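The long way back from a rolled ankle

Conceição Coelho stepped off a kerb in Pirncombe carrying two bags of groceries and landed on the outside of her left foot. She is 26, plays netball in the winter and had never missed a game through injury. By the time she got home the ankle was the shape of a grapefruit and she could not get her shoe off without cutting the lace.

She did what most of us would do. She sat on the couch, put her foot on a cushion and held a bag of frozen corn against it until the corn went soft. Then she rang her aunt, who told her to stay off it for a fortnight.

"I stayed off it for the full fortnight," she says. "I hopped to the bathroom. I was very obedient."

When she finally put weight on the foot it was stiff, sore and weak. She could walk on the flat but stairs were hard, and going down was worse than going up. It was February before she saw a physiotherapist, Idalina Tavares, who runs a small practice above the chemist in Ciluditz.

Tavares sees a lot of ankles. Most of them have been rested too long, and a few have been rested hardly at all. She doesn't blame people for either. The advice on sprains has shifted over the years, and the version many adults carry in their heads is the one they were taught at school: rest, ice, compression, elevation, and wait.

Much of that still has a place. A compression bandage can help with swelling, and so can getting the foot up above the level of the heart. Ice is good at dulling pain for a short time, and there is less agreement on whether it does anything for healing. What has changed most is the thinking on rest. For a mild or moderate sprain, a day or two of taking it easy is usually followed by gentle movement, as much as the pain allows.

"People hear 'movement' and think I want them jogging," Tavares says. "I want them drawing the alphabet in the air with their big toe."

The alphabet is where Coelho started. She did it morning and night, sitting on the edge of the bed, capitals only. After that came calf raises holding the kitchen bench, first on both feet and then on one. Then she stood on the sore leg while she brushed her teeth, which she says was the most humbling part of the whole business.

Balance is the piece people skip. A sprain stretches or tears the ligaments on the outside of the joint, and it also upsets the sense of where the foot is in space. The pain goes, the swelling mostly goes, and the ankle feels fine until the next uneven bit of footpath. Many people who sprain an ankle once will do it again, and Tavares says the repeat patients she sees nearly always stopped their exercises when the pain stopped.

She gives out a single sheet of paper with four exercises on it. It used to be a booklet. Patients lost the booklet.

Some ankles should not be managed at home at all. If you can't take four steps, if pressing on the bone at either side of the ankle hurts sharply, or if the foot is numb or a strange colour, it needs to be looked at promptly and may need an X-ray. The same goes for an ankle that looks out of shape. Children should be checked sooner than adults, as their growth plates can be injured in a fall that would only sprain a grown-up.

Braces and tape are a matter of some debate at the Ghorbani netball courts, where Coelho plays. Half her team tapes before every match. Tavares is happy for players to use a brace when they first go back, and likes to see them keep up the strength work while they wear it.
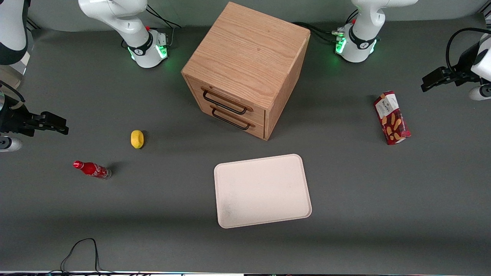 On the tabletop: a two-drawer wooden cabinet, a tray, a snack box and a small bottle of Coca-Cola.

Coelho went back to training before she went back to games. The first session was straight-line running only, on grass, at the Bollitz oval. She was allowed to turn corners the week after. Landing from a jump came last, and she practised it off the bottom step at home with one hand on the rail.

The ankle is still slightly thicker than the other one. It aches when she has been standing all day, and she has given up a pair of boots with a heel she used to like. She played a half on her first match back and came off at the break, as agreed, though she had wanted to stay on.

She still brushes her teeth on one leg — the left in the morning, the right at night.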